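September 2018

Water meter read 3,505 this morning against 1,027 when I started logging in February. The difference is in liters on the rain side only, so the mains draw is still a separate column and I have not merged the two sheets yet.

Pulled the first-flush diverter off the north downspout before breakfast. The float ball was seated but the drain hole under it had silted to a pinhole, so the chamber never emptied between storms and the first dirty runoff went straight over the top into the tank. That accounts for the color in the last jar sample. Drilled the hole out one size and flushed the chamber with the hose. Wrote the new size on the cap with paint marker.

Anas Naciri phoned about the Ledell pump. He thinks the short cycling is the pressure switch. I think it is the air charge in the small tank. Checked it with the pump off and the line drained: low. Pumped it up by hand to 2 under the cut-in and the cycling stopped for the length of a full garden run. Will check again in a week before I tell him so.
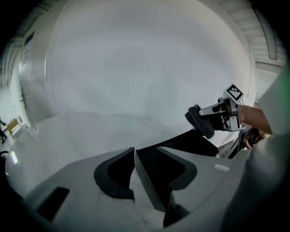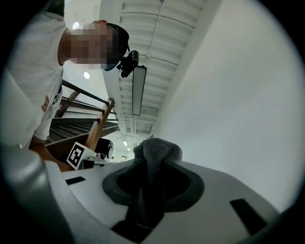 The overflow is the bigger job. At present it discharges beside the footing, and after a hard rain the soil there stays soft for days. The plan is to carry it out to the swale with solid pipe, fall of one in a hundred, with a cleanout at the bend. Tadeo Huenchumán dug a line like it at Jaluvside and says to bed it in sand and leave the trench open through one rain before backfilling. He lost a joint under a path by closing up too soon.

Measured the run twice with the long tape. 24 meters to the edge of the swale, a bit more if I go wide of the pear tree, which I will, as the roots on that side are close to the surface. Pipe comes in three-meter lengths, so eight and a cut piece. Bralness has the pipe but not the bend in the right angle. Abdel Hamid has the bend. Two trips.

Tank level at dusk was one hand below the overflow. Screen on the inlet clean. Took a fresh jar from the tap end and set it on the shelf beside the old one, labeled. Slight yellow, no settling so far.

To do: second clamp for the north diverter, sand, primer for the joints, find the short level. Ask Anas if he still has my trenching spade.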